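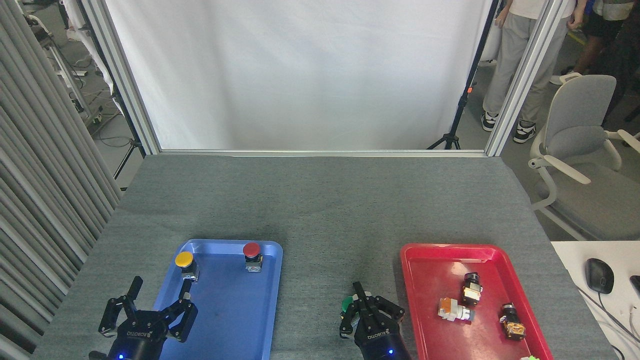

Notes for the December showcase, student projects session. Loubna opens, Lucienne takes over at the task section. Keep the laptop plugged in!

OPENING (Loubna)
Say hi, say the names: Loubna Mahrous, Lucienne Lacroix, team Skestari. Two arms, one table, a lot of push-button switches. Pause there, people usually laugh.
We started as a class project and just kept going – the class ended and we still had the key to the lab.

WHY SWITCHES
They're small, they tip over, and the caps come off. Great for learning! A block sits wherever you put it. A switch body lying on its side has to be picked up in a completely different way from one standing upright, and the arm has to work out which it's looking at.
Point to the red tray: bodies with no colored cap. Blue tray: one yellow, one red, both capped and standing.
Mention that the two grippers aren't the same kind. The left has the jointed fingers, the right is the smaller one with parallel fingers, and that's the one with the green cap.

THE TASK (Lucienne)
Cap goes on body, body goes in the blue tray. Say it slowly, then say it again.
Explain practice runs: one of us drives the arms, the software (we call it Plenine) records everything. 841 runs so far. Of those we kept 789 for training.
Tell the dropped cap story if there's time. If Ait Ali's group is in the room, thank them for the trays.

WHAT WE LEARNED
Lining up the cap is the hard part, way harder than grabbing it. We spent 40 runs on green caps alone and loved every minute – okay, most minutes.
Slow down before contact. Best change we made all term.

QUESTIONS
Likely one: can it do other parts? Not yet, we'd love to try.
Loubna takes anything on the code, Lucienne takes grippers.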